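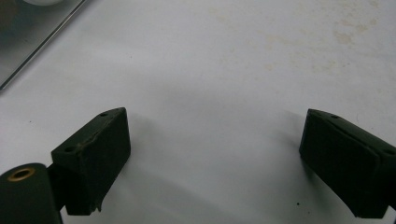

Fingers open over the bench, tray top left. Dark green print, second set.

Skitham Robotics Club forum > Student builds > Hand-held gripper, is the left finger done for?

tharushi_l
Posting this for our group because we can't agree. We're building a hand-held gripper for the spring project, and the idea is that you carry it through a task yourself, record it, and later the arm on the bench is supposed to copy what you did. I say supposed to. I've read the handout three times and I'm still not sold.

My question is about the left finger. Look along the top edge between the two holes. It's chipped and scuffed and there's a lighter brownish color coming through. The bottom edge of the front face is ragged too, with a little sliver sticking out at the corner. Dinesh says sand it and move on. I say reprint both. Who's right?

d_sheikh
I'm right. It's a scuff on the TOP. The part that touches things is the front face and that's flat. We have until Wednesday and a reprint ties up the Kelis printer for 7 hours per pair. Trim the sliver with a blade and go record.

brennan_f
How do you know it's flat? From one angle? Put a straightedge on it. I'm not saying it isn't, I'm saying "looks flat" is how our team lost April last year.

d_sheikh
I have held it in my hand, Fiachra.

brennan_f
Great, and your hand reads to what, a tenth of a millimeter?

ottop
I'd look at the joint before I looked at the fingers. You've got a brass-colored ring in the end of that round housing and a skinny link going from there to the finger block. If there's play in that, a perfect finger won't save you. Hold the housing still and wiggle the fingertip. If it moves sideways at all, the left and right tips won't meet in the same place twice. We used the Drilance plans two years ago and that was our whole problem, every week.

tharushi_l
There's a bit of wiggle. I don't know how much is normal. The plans don't give a number, which I find suspicious in itself.

ottop
They never do. Feeler gauge, write it down, check it again after a day of use. If it grew, there's your answer.

farzana_s
Can I be the grump here? You're arguing over a chip when nobody on this board has shown that the copying part works on our bench. We recorded 60 runs with the old gripper, moving one cup onto one tray. The arm got it 6 times out of 20 tries after that. The write-up called it "promising." I was in the room and I would not have called it promising.

d_sheikh
That was bad lighting and a bad camera mount.

farzana_s
Maybe. Did anybody go back and test it with good lighting and a good mount? I'm asking because I looked in the Sarkar folder and there's nothing in there after the slides.

brennan_f
She has a point. I'd still want sound fingers before testing anything though, otherwise you fail and then blame the fingers.

farzana_s
Sure, fix the fingers. I only object to 87 runs of recording before anyone tries the arm even once. Do ten, try it, then decide if this is worth the rest of the term.

tharushi_l
87 is what the handout asks for. I asked where the number came from and didn't get a real answer.

d_sheikh
It came from how many sessions fit on the sign-up sheet. I made the sheet. I can change it.

tharushi_l
You could have said that a week ago!

ottop
Side note, wipe the bench or put down a mat. The stains are faint, but if the camera is picking features out of the background, blotches in one corner are something for it to latch onto. Move the bench later and it's all different. And keep the shadows in mind, they're soft now but they'll shift if you record near the window.

brennan_f
Disagree on the mat. If it falls apart over a few tan stains it was never going to survive the demo table. Leave them in.

ottop
That's fair for later sessions. For the first ten I'd want it as boring as possible.

farzana_s
Agree with Ottó, and I don't say that often.

tharushi_l
OK. Straightedge on both front faces tonight, feeler gauge on the joint, trim the sliver. If the left one rocks I'm reprinting the pair and Dinesh can complain about the printer. Ten runs, then the arm. I'll post the numbers, good or bad.

d_sheikh
It won't rock.

brennan_f
Post the gauge reading too please — before and after.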